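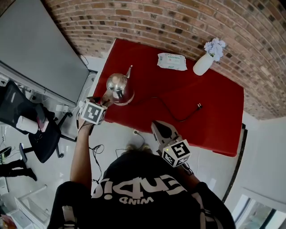

Figure 1. The tea table task, with the left gripper near the teapot.

Can a Machine Set the Table Yet? Report on the Pisito Project
Submitted July 27, 2018

1. Introduction

In our course we had to choose one question about automation and study it with small practical work. My group chose the household chores. In the news we read often that robots will soon clean our kitchens, but in the flats where we live the only machine of this kind is the vacuum cleaner, and it gets stuck on the mat. So we wanted to know which small chores a two-finger gripper can do at all, if the thinking part is left to a human.

The name Pisito was chosen by the group in January, when the project was only one page long.

2. Method

We worked with grippers held in the hands. The person moves them, so the balance, the planning and most of the seeing are human, but the fingers are the same simple ones that a machine would have. On top of each gripper is a cube with a black and white marker, which is used to follow the position of the gripper. If a chore is already hard in this way, we can expect it to be harder for a robot alone.

The main task was called "tea table". The teapot is stainless steel, with a domed lid and a thin curved spout, and it must be taken by the handle and put down in another place on the red cloth. We did 30 trials of this task with the teapot empty. The second task was wiping the cloth with one wet wipe from the package, also 30 trials. The last task, moving the vase with the artificial flowers, had 12 trials. It makes 72 trials altogether.

A trial was counted as good when the object arrived at its new place without falling and without help from a free hand. For the wiping, one wipe had to come out of the package and pass over the cloth from one side to the other.

3. Results

The teapot was better than we feared. When the handle was turned to the gripper, the fingers closed on it well. When it was turned away, the operator had to bend the wrist in an uncomfortable way, and several times the pot rotated in the fingers and the lid moved. In 2 trials the lid fell on the cloth. The polished metal also gave us trouble, as it is slippery at the round part of the body and we could not hold it there at all.

The wiping was the worst task. To pull one wipe out of the package is for a human a movement of one second. With the grippers one must hold the package and the other must pinch a very thin corner, and often two or three wipes came together. After this the wiping itself was not so difficult, but the cloth moved together with the wipe and made folds.

The vase was easy, because it is a straight cylinder. Only the flowers disturbed us, they lean to one side and hide the place where the fingers should close.

4. Discussion

The Hernwood workshop notes, which we used in class, divide chores into "carry" and "handle". We find this division useful. Carrying a hard object seems near to possible for a machine. Handling soft and thin things is still far. We also noticed that a table at home has things on it which do not belong to the task, such as a power cord. In our first plan we did not think about the cord, and we should have written down each time when the gripper touched it.

There are weak points in our work. The operators became better during the day, so the late trials are not fully comparable with the early ones. We also never poured water, and a teapot that cannot be used for pouring is only half of the chore.

5. Next steps

The Botambridge group has offered to lend us softer fingertips in a grey rubber, and we would like to repeat the wiping task with them. We would also like to try a teapot of another colour and shape, with a wider handle. The trial sheets are in the Holub folder, sorted by task, and the sheets for the vase still need to be typed.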